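Students teach two-armed robot to stack the shelves

A student robotics club has spent the autumn term on a job most people do without thinking - putting the pasta away.

Members of Ikau, the after-hours robotics club at a further education college, are training a pair of robot arms to pick up packets of dried pasta and stand them on a small shelf. The project is called Skiltus and will be shown to visitors at the college open evening on a Thursday in November.

Eleven students signed up in September. Most are on the engineering and computing courses, although two are studying catering and joined after seeing a notice in the canteen.

Elin Foulkes, who teaches engineering and runs the club, said the task was chosen at the first meeting of term.

"I gave them a list of three and they threw it out," she said. "They wanted something from a kitchen. Somebody said tins, but tins are all the same shape and they thought that was too easy. Pasta comes in boxes and in bags, and the bags bend."
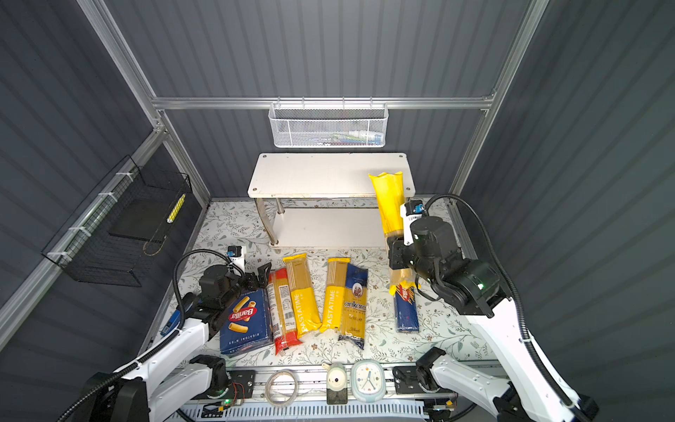
The students work in pairs, with one controlling the arms and the other keeping the log. Each attempt at moving a packet is recorded from start to finish, and the recordings are then used to train the software that will run the arms on its own. A lift such as the one with the right arm, where a yellow packet is held upright at the end of the white shelf, has to be repeated many times over with the packets in different places. The club had logged 646 attempts by half-term, of which 458 were judged good enough to keep.

Guilan Ren, a second-year computing student, looks after the recordings. She said the club had been too generous at the start.

"We kept nearly everything for the first fortnight," she said. "Then we watched it back and there was a lot of dithering. If you hesitate over a packet, the software learns to hesitate as well. So we went through and took those out, and it took two whole evenings."

Boxes and bags

According to the students, boxes are fairly simple to handle. They have flat sides and keep their shape when the gripper closes. Bags of spaghetti are harder, as the contents can shift and the wrapper gives way at the ends.

The club uses a mixture of brands and sizes, bought from two local shops. Packets are laid out in front of the shelf at the start of a session and are not lined up too neatly, so that the arms have to deal with a different layout each time. Alina Pascu, one of the two catering students, is in charge of the layouts and draws them in a notebook before the session starts.

She also argued for using both arms. The first plan was to use only one, with the other parked out of the way, but she pointed out that anyone stacking a cupboard would reach with whichever hand was nearer.

The cameras on the wrists of the arms give a close view of the packets and the foot of the shelf. Students check this view before they start recording, and a session does not begin until both fingers of the gripper can be seen clearly.
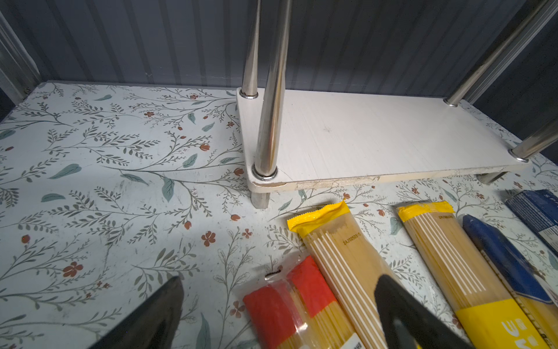

Early results

The first test of the trained software took place last month. The arms were given 81 tries at placing a single packet on the top shelf without any help, and managed 52 of them. A try was counted only if the packet was still standing ten seconds after the gripper let go.

Most of the failures were with bags. In several cases the packet was picked up well but set down at a slant, and fell over when released. 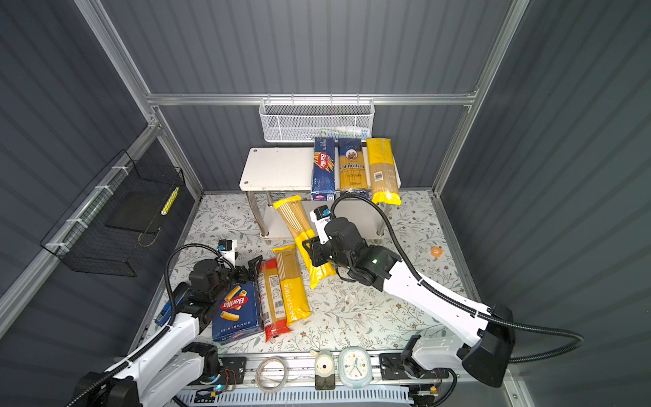
Olaia Palacios, who is leading the second stage of the project, said the next aim was to fill the shelf in one go. That means starting from any point, including a half-finished one. With three packets already standing on the top board and four more still lying on the mat, the software has to pick out a free space as well as choose what to lift next. She expects this to take until the spring.

"One packet is fine," she said. "When there's something next to it, the gripper needs room to open, and that's where we knock things. We're going to try filling from one side and see if it helps."

The group is also writing a short guide to the project for other colleges. It will cover the layouts, the log sheets and the rules for deciding which attempts to keep, and Ms Foulkes hopes to have it ready before Christmas.

At the open evening, visitors will be able to watch the arms working and ask the students about the project. There will be two demonstrations, at 5.30pm and 7pm, in the engineering block. Younger visitors can have a go at drawing a layout for the arms to try.

The club meets twice a week after lessons and has places for new members from January. No experience of robotics or programming is needed. Students who are interested should speak to Ms Foulkes or leave their name at the engineering office.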